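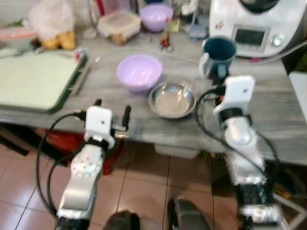
How much stuff can you keep out on a kitchen counter before it stops being a place to cook? More than I thought, as long as you can still slide one bowl out of the way of another.

I went over to the Prurnen kitchen open day on 3/13/21 expecting to look at cabinets. I've been planning (okay, daydreaming about) a new kitchen for ages, and the flyer promised model kitchens you could walk through at your own pace. I figured I'd be in and out in an hour. I stayed until they were stacking the chairs!

Prurnen is out past the rail yard in Indmont, in a long low building that used to sell tile. Parking is awful. I ended up on the side street behind the bakery and walked back, and of course by then I was carrying a cinnamon roll, which the woman at the desk very kindly pretended not to see. She gave me a sticker with my name on it and a map with 38 numbered stops. I skipped most of the faucets. I'm sorry, but I can only have so many feelings about faucets.

The thing I liked best was that the kitchens had things in them. You know how showrooms usually give you one lemon and a cookbook that's never been opened? The counter I kept going back to was gray with a wood grain running through it, and it was crowded the way mine is. It had a big white food processor with a rounded body over on the right, a dark teal mug with a white handle in front of it, and a lavender plastic bowl sitting next to a shallow stainless steel one. I have a purple bowl a lot like that one, and it has outlived two apartments and a marriage, so I felt right at home.

I'd been dead set against gray, by the way. My sister did her whole place in gray and it looks like a dentist's office. But the wood grain does something to it, and the teal mug looked wonderful against it. Even the lavender worked, and I would never have put those two colors together on purpose. I wrote "gray?? maybe??" on my map and underlined it.

Babak Parsa was giving the talk on counters at 2, in the back corner by the sample racks. He used to fit kitchens himself and now he does the planning side, and he is very funny about corner cabinets. His big point was that people plan their storage for the kitchen they wish they had. They measure for plates and glasses and forget the food processor, then it comes home and there's no shelf tall enough for it, so it lives on the counter until the end of time. I felt personally attacked. Mine has lived next to the toaster for four years.

His advice was to take everything that normally sits on your counter, put it on the dining table, and measure the patch it covers. Then measure how much clear space you need to chop an onion without knocking something over. Add them up and that's the counter you need to shop for. A man near the front asked what to do if the answer was bigger than the kitchen, and Babak said, "Sell the bread machine." Big laugh. I don't think the man was laughing, though.

He also talked about bowls for much longer than I would have guessed. He's a fan of keeping a couple of them out if you bake a lot, and he doesn't mind mixing plastic and steel. Plastic is quieter when you're whisking early in the morning, he says, and steel is nice and light and doesn't hang on to the smell of garlic. I asked about nesting them and he said sure, if you don't mind always needing the one on the bottom.

After the talk I wandered over to the Onholm side, where they do shelving. The pull-out trays were lovely, very smooth, but the one I wanted was $204 for a single tray and I put it back gently and walked away. The Alipour table had tea and little almond cookies and I did NOT walk away from those. They import kitchen linens, and I bought a striped dish towel I didn't need.

Some practical stuff if you're thinking of going to the next one, which they told me will be in October:

- Go early for parking, or just plan on the bakery street.
- Bring your own measurements. The planners will sit down with you for free, and I had nothing to show them except a blurry sketch on an envelope.
- Wear comfortable shoes, the floor is hard tile.
- Ask for the small offcuts of counter material. They have a bin of them by the exit and you can take one home to look at in your own light.

I took a gray one. It's leaning against my backsplash right now with my coffee mug parked in front of it, and I keep looking over at it while I type. My sister is coming for dinner on the weekend and I haven't decided if I'm going to hide it.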